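The Patience of Roses

At Drunoleck the day begins at seven with sweeping. The laboratory is on the second floor of an old seed warehouse in Skurncombe, and the people who work there share a loading dock with a bakery. By half past seven the cables are checked, the lamps are on, and somebody has put the first flowers on the table.

I came in December, when roses are expensive. The company buys them all the same. Its project, called Tarkero, wants to teach a pair of robot arms to put together a simple bouquet, and for this the arms need examples. They do not need pictures of bouquets, the internet has enough of these. They need examples of the movement itself: how the hand comes near to a stem, at which angle, how hard it closes, and what it does when the stem rolls away.

So a person must show them. The operator sits on a low stool and holds two handles, one for each arm, and whatever the handles do, the arms do also. The computer writes down every joint position together with the camera pictures. When one attempt is finished, the operator presses a pedal with the left foot, and the attempt gets a number. In the laboratory they call it an episode. A good morning gives 93 of them. On a bad morning the gripper opens too early, or the sleeve of the operator catches a handle, and half of the work goes to a folder named "maybe."

I was allowed to try. My first attempt took so long that the software stopped it by itself. From the stool it looks easy, because you see your own hands and the flower and you think they are connected. But there is no feeling in the handles. You must learn to judge pressure with your eyes, from how the stem bends, and I learned it too late for two of the flowers.

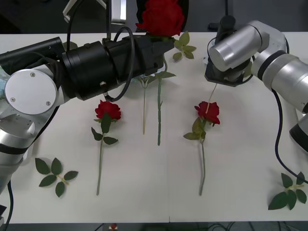

Both arms at the Tarkero table, with one rose held by its stem and two more lying on the white surface.

The operators here are not engineers. One of them worked before in a flower shop, another repaired watches, and a third came directly from school. The one from the shop told me that her old habits were a problem in the beginning. She was too fast. A florist turns the stem between the fingers without thinking, and a gripper with two fingers cannot do this. She had to invent a slower way, in which one arm holds and the other arm waits, and then they change. Now the new operators learn this way from her, and it has a name in the house, "the handshake."

Slowness is not the only rule. There is a sheet of paper on the wall beside the stool, and on it is written that no two episodes should start the same. The stems must be moved, turned, sometimes crossed. A learning system that has always seen the rose in one place will reach to this place forever, even when the rose is somewhere else. In the first weeks the team made this mistake. They collected 500 episodes with a very tidy table, trained the model for one night, and in the morning the arm closed its fingers on air with great confidence. They kept the recordings, but they do not use them any more.

After this the table became less tidy. The operators began to leave the trimmings lying, and to start with a flower upside down. They also began to record their own errors on purpose. If the rose slips, you do not stop, you pick it up again, and the repair stays in the episode. The lead engineer considers these the most valuable minutes of the day – a system that has only seen success does not know what to do with a dropped flower.

The collection has now 2,600 episodes. Is it enough? I asked this to everyone and received a different answer each time. The software they use for sorting, Zein, gives each episode a score for smoothness, but the operators do not trust it fully. It likes long, calm movements, and it marks down exactly the small corrections that the team wants to keep. So in the afternoon a person looks through the low scores again, with tea, at double speed.

It is quiet work. The arms make a soft sound when they turn, the pedal clicks, and from downstairs comes the smell of bread. Around four the light in the windows changes, and the blinds must come down so that the camera pictures stay equal. Then the operators change places. The florist stood up, stretched her fingers – they become stiff from the handles – and moved the flowers to new positions for the next person.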